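Olaia Paredes, nominada en dos categorías de los premios Druvoteo

La actriz Olaia Paredes opta a dos galardones en la nueva edición de los premios Druvoteo, según la lista de candidatos publicada el 29 abr 2021. Paredes compite como mejor actriz protagonista por la serie «Omitz» y como mejor interpretación vocal por el tema que canta en los créditos finales.

La serie, dirigida por Dirk Groen, suma 11 nominaciones y es la producción con más candidaturas de este año. Le sigue la película «Tsang», con siete, entre ellas la de mejor actor para Tin-yau Kan, que vuelve a la lista tras dos años sin estrenar ningún trabajo.

Los ganadores se deciden por una votación mixta. La mitad del resultado corresponde a un jurado de 18 profesionales y la otra mitad al público, que puede votar una vez al día en la página de los premios hasta la víspera de la gala. Para participar hay que registrarse con una dirección de correo electrónico. Los votos emitidos por teléfono, admitidos en ediciones anteriores, ya no se aceptan.

Paredes agradeció la noticia en un mensaje a sus seguidores. «Me he enterado desayunando con mi hermana y hemos despertado a medio edificio», escribió. La actriz rueda estos días la segunda temporada de la serie y tiene pendiente de estreno una comedia junto a Nicanor Bustamante – la primera que hacen los dos desde la obra de teatro con la que se dieron a conocer.

La gala se celebrará en octubre en el teatro Hulen, con un aforo reducido a 400 asistentes, 300 de ellos invitados por las productoras. El resto de las entradas se sorteará entre las personas que hayan votado. La presentadora será Adoración Campos, que ya condujo la ceremonia en dos ocasiones. La organización no ha confirmado todavía las actuaciones musicales, aunque sí que habrá un homenaje a los técnicos de sonido y que la alfombra roja se podrá seguir en directo por internet.

Comentarios

marisa_v: Ya era hora!! Votada en las dos. La canción de los créditos la tengo puesta todo el día.

Quique: Groen se merecía estar en mejor dirección y no lo veo en la lista. ¿Alguien sabe si es un error?

lolaylolo: A mí no me llega el correo para confirmar el registro, lo he intentado tres veces.

marisa_v: @lolaylolo mira en la carpeta de spam, a mí me llegó ahí.

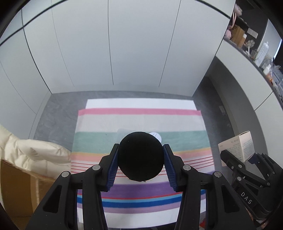 Bola negra de esponja sobre una alfombra de rayas de colores.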